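Planner 11 goes onto the two-arm table

The new release of Grellalura, our motion planning package, has been running on the two-arm table at Vullthorpe since the middle of October. Most of the questions that reach us are about what changed for people who write tasks, so this item sticks to that.

The old planner treated each arm as if it were alone. You asked for a path, it checked the arm against the table and the fixed structure, and it handed the path over. Keeping the two arms apart was the job of a lock in the task script. One arm asked for the shared zone, the other waited at its park pose, and then they swapped. It was safe and it was slow. It also depended on every script author remembering to release the lock, and the log has plenty of cases where that did not happen.

Release 11 plans for both arms together. When one arm already has a path, the second request is checked against where the first arm will be at each step, with a margin added for timing error. If a path exists, both arms move. If it doesn't, the second arm gets a delayed start, and the planner writes the length of the delay to the log. The lock calls still work, but they do nothing except print a warning. Please take them out of your scripts when you next edit them.

Ludivine Pons wrote the collision model and spent most of her time on cables. The arm links are simple — capsules and a few boxes — but a gripper cable that loops out from the wrist takes up room that the link model knows nothing about. She now wraps the wrist and its cable in one larger shape that turns with the last joint. The shape is bigger than it needs to be in most poses. That costs us some paths near the base of the other arm, and we can live with it for now.

We tested with a replay set of 2082 requests taken from old logs. Each one was planned with both versions and then run in simulation. Requests that took longer than 700 milliseconds were marked for review. Nearly all of them were long reaches across the middle of the table with the other arm already low. Lyimo, the scheduler that sits above the planner, now tries to put those moves at the start of a task, before the second arm has anything to do.

The table frame is also handled differently. Positions used to be given from the base of whichever arm you were commanding, so the same spot had two sets of numbers. Both arms now share one table frame, and the old base frames are there only for reading back poses.

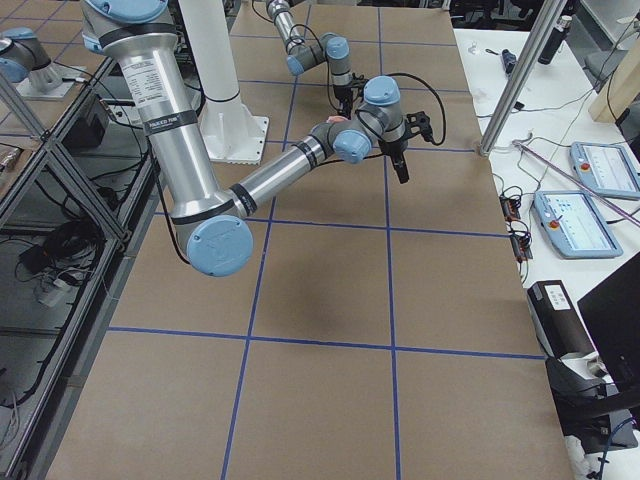
The two-arm work table, with tape lines dividing the paper surface into a grid.

Two known problems. The planner forgets its cached paths when a gripper is changed in the config, and the first few requests after that are slow. Also, if you stop a task from the pendant, the scheduler may keep the other arm's reservation until you clear it by hand. The command is "lyimo clear", followed by the arm name. A fix is written and is waiting for review.

The path cache is limited to 4000 entries by default. You can raise it in the planner settings, but check the memory on your control machine first.

The bench at Dredari stays on the old release until its pose files have been converted to the table frame. If you have scripts that run at both sites, keep two branches until then. Conversion notes are in the docs folder under "frames", and corrections to them can go straight to Ludivine.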